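Asora Color Terms

A word list of color names in use, collected from paint tins, yarn labels and seed catalogs. The list has 1175 entries in 17 languages. Version 2 replaces the June release.

Files

terms.csv: one row per term, with language, spelling and source type
groups.csv: maps each term to a basic color group
notes.txt: spelling decisions, by language

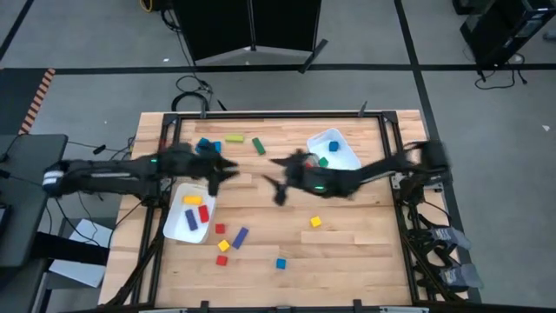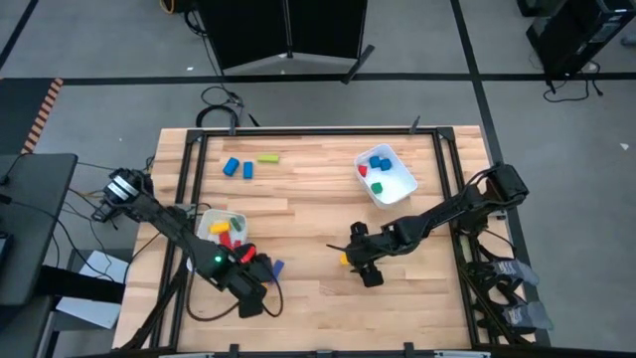

Each term belongs to one basic group, and the group column is always filled. Borderline terms such as teal and petrol were sorted by two readers, Hanneke Prins and Libor Havlíček, working separately. Where they disagreed, both answers are kept in groups.csv. Plain terms needed no second reader: the two blocks side by side near the left gripper are simply "blue" in the first photo, and the one at the tip of the right gripper in the second is "yellow". Shop names like "harbor mist" are marked trade=1.

Known problems

Czech adjectives are listed in the masculine form only. Dutch compounds may appear twice, with and without a hyphen.

Corrections go to Bram Claeys. Please include the row number and the source.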